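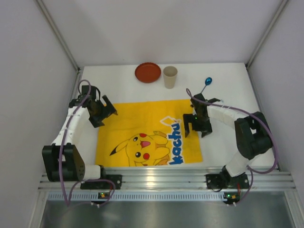
Yellow Pikachu placemat won't lie flat, and where does everything go on it?

Posted by Nuria Belay
Feb 5, 2018

Hello all, hoping somebody here has more patience with table things than I do. I bought a bright yellow Pikachu mat for my daughter's place at the table and I love it, she loves it, it makes breakfast a much jollier business. But it is a proper cloth one, and it came folded up small in the packet, so whenever I put it down it has these soft folds at the top end. The printed end, with his face and the big blue letters up the side, seems to behave itself. It's the plain yellow bit that won't.

I've tried smoothing it with my hands (no good, they come straight back) and I've tried leaving it under a pile of library books overnight, which helped a little at the edges and not much in the middle. I'm a bit scared of the iron. The label just has a little picture of an iron with one dot in it, and I don't know if that covers the printed part as well.

Second thing, and this is sillier. She has a red plate, a beige cup and a blue fork and spoon, and she is just starting to want to lay her own place, which I'm all for! But she puts the plate down at the back of the table, off the mat altogether, because otherwise it "squashes" Pikachu. Then the cup goes next to the plate and the mat sits there at the front with nothing on it. So the crumbs go on the tablecloth and the mat stays spotless. Is there an order to lay things in that a child of 5 can remember? And does the fork go left or right, because my mother and my husband tell me different things and I'm not getting in the middle of that again.

Thanks in advance, and sorry it's two questions in one.

Vuorinen
Member, 2393 posts

Fork on the left, spoon on the right, plate between them, cup at the top right just behind the spoon. Your mother or your husband is correct, I leave it to you which.

For the folds, one dot means a cool iron and it's fine for cotton. Turn the mat over so the print is face down and put a clean tea towel under it, then another thin one on top. Press down and lift, press down and lift. Don't push the iron along or you'll drag the cloth and it'll dry crooked. No steam on the printed half. If the plain half is the only bad half you may not need to go near the print at all, just do that end and stop.

Let it lie flat on the board until it's quite cold. I say this because I always used to whip things off the board and fold them over a chair, and then wonder why they looked the same as when I started. When it comes out of the wash, pull it square while it's damp and dry it flat on a towel. And don't fold it again afterwards! Roll it round the cardboard tube from kitchen paper, print side out, and stand it in the cupboard. Ours have lived like that for years and I can't remember when I last ironed one.

On the order: mat, plate, fork, spoon, cup. Mat first and smoothed out with both hands, then everything else goes on top of it. The plate has to go on the mat. There's no way round Pikachu, he's going to be partly covered. With mine (it was a train mat in our case) the plate went over the engine, and they soon found out that if you ate up, the plate went away and there was the engine again. 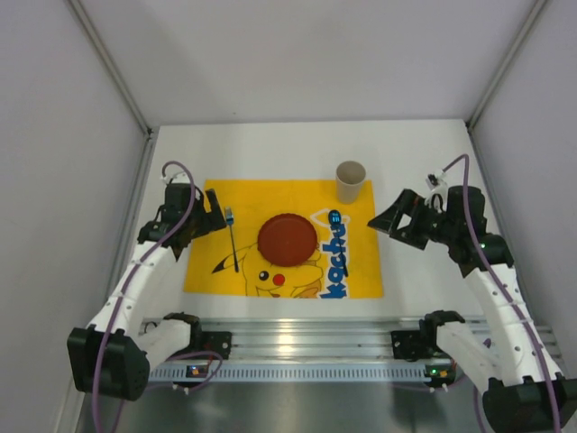
Flaltstead Home & Table Club – Everyday Tables group

Moving this one over to the Everyday Tables group, as it's more of a laying question than a laundry one, and I'll put my own answer in while I'm here. I agree with Vuorinen on most of it. The only thing I'd do differently is to let her choose where the plate sits, within reason. With it a bit towards the top of the mat you cover the top of the drawing and still get his eye and his red cheek looking out from under the rim, and I think that's rather sweet, he looks as if he's waiting for a chip. That might get you past the squashing problem.

The other good thing about a mat with a big print is that it gives you landmarks. You don't need left and right at all at that age. "Fork goes on the ear side, spoon goes on the letters." The long ear points off to the left and the blue letters run up the right, so she can't go far wrong as long as Pikachu is the right way up for her. Dark blue handles do get a bit lost against the blue letters, I'll admit, so if she says the spoon has vanished, that's where it is. Both handles towards her tummy, round end and prongs pointing away. Then the cup goes up in the far corner on the spoon side, well away from elbows.

If she's left-handed, move the cup and forget what I said. – Club desk

Darkov

just get a wipe clean one. we had a cloth one and gave up by April, too much washing. got a plastic one from the market, wipe it, done. no folds either

Nuria Belay

Thank you everyone! Did the towel thing last night, plain end only as Vuorinen said, and left it on the board until this morning. There's one tiny crease left that I can live with. I have also begged a kitchen roll tube off my neighbour because we use flannels and never have one.

"Fork on the ear" was a great success. She says it to herself while she's doing it, and she has now laid a place for me and one for the cat (no mat for us, we have to manage). The plate is on the mat, but she did make me agree that it goes off again the second she's finished, which I suppose means she carries it to the sink, so I'm not going to argue.

Darkov, I did look at the wipe clean ones, and there's a Vomeck one that's quite nice, but it had dinosaurs on and I was told no. Will come back to it if the tomato soup wins. Does anybody know if tomato comes out of yellow, by the way? Or should I start a new thread for that?

Vuorinen
Member

Cold water straight away, from the back of the cloth. Then a bit of washing-up liquid, leave it 30 minutes, rinse, and in with the ordinary wash. Don't put it anywhere near the iron until the mark has gone. New thread if you want the full list, there's a lot of it.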